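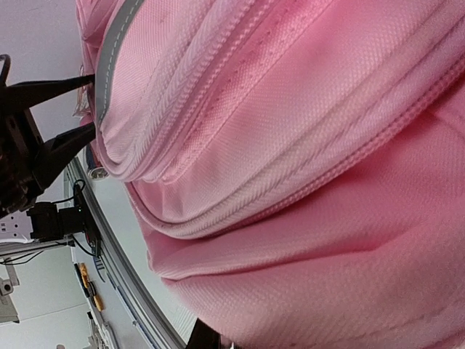

Plimell Two-Finger Gripper for Soft Goods
Part no. 1624

Home > Grippers > Electric > Soft goods

The Plimell is an electric two-finger gripper for bags, garments, pouches and other sewn items. It picks up fabric by pinching an edge or seam between two black fingers and holds it while the arm lifts, turns or presents the item. It is supplied with fingers, motor block, cable set and mounting hardware. The arm and controller are sold separately.

In stock. Ships from our Quintana warehouse.

What's in the box
Gripper body with motor block
Upper finger, long taper
Lower finger, wedge
Power and signal cables, with strain relief clips
Spare finger screws
Hex key
Printed setup sheet

Mounting

Bolt the gripper to the wrist plate before you connect any cables. Tighten the screws a little at a time in a cross pattern. If your arm has a Jillix wrist, use the adapter ring listed under Accessories. The screws that come with the Jillix arm are too long for this body and will bottom out.

Leave a service loop in the cables at the wrist. Turn the last joint by hand through its full travel with the power off and watch the loop the whole way. It should never pull tight and should never hang low enough to catch a strap or zipper pull. Clip the rest of the cable along the arm.

Setting the fingers

The two fingers are different shapes and do not swap. The long one goes on top. With the gripper closed, the tips should meet evenly across their width. If you can see light on one side, loosen the lower finger, close the gripper on a strip of paper, and retighten.

Set the closing force with the dial on the back of the body. The dial has 5 positions. Start at 2 for light nylon or polyester and at 3 for padded bags. Go up only if the item slips during a lift. High settings leave marks on coated fabric and wear the tips faster.

Teaching a pick on a backpack

Empty bags and stuffed bags need separate pick points. A stuffed bag bulges away from its seams and gives the fingers a firm rim to close on. An empty one folds, and the rim may not be where you taught it.

Bring the fingers in along the rim with the lower finger under the edge. Stay clear of zipper teeth and pull tabs. Trim and piping are fine to pinch across, but run a few trial lifts and check the stitching afterward. Lift slowly for the first part of the move and let the weight settle before you rotate.

Routine care

Daily: wipe both finger tips with a dry cloth. Pull out any thread or lint caught at the finger roots. Use tweezers, with the gripper powered off.

Weekly: check the finger screws and the mounting screws. Look over the cables where they leave the motor block.

Every three months: take off both fingers, brush out the slides and put on a thin film of the supplied grease. Do not use spray lubricant. It runs onto the tips and then onto the goods.

Common faults

Gripper closes but drops the item. Clean the tips first. If that does not help, check tip alignment, then raise the force one position.

Gripper stops partway. Usually thread wound into a slide. Power off, remove the fingers and clear it.

Clicking from the motor block. Stop using the gripper and send it in. The block is sealed and there are no user parts inside.

Position drifts over a shift. Check the wrist plate before you re-teach anything. Loose mounting screws are the cause in most of the units we see.

Accessories
Replacement finger pair
Jillix adapter ring
Pladden cable clips, bag
Slide grease, small tube

Repairs

Write to the service desk, attention Covadonga Pastor, with the serial number and a short note on what the gripper was handling. Remove your adapter ring before shipping. Standard turnaround is five working days from receipt.

Setup sheet last revised January 23, 2018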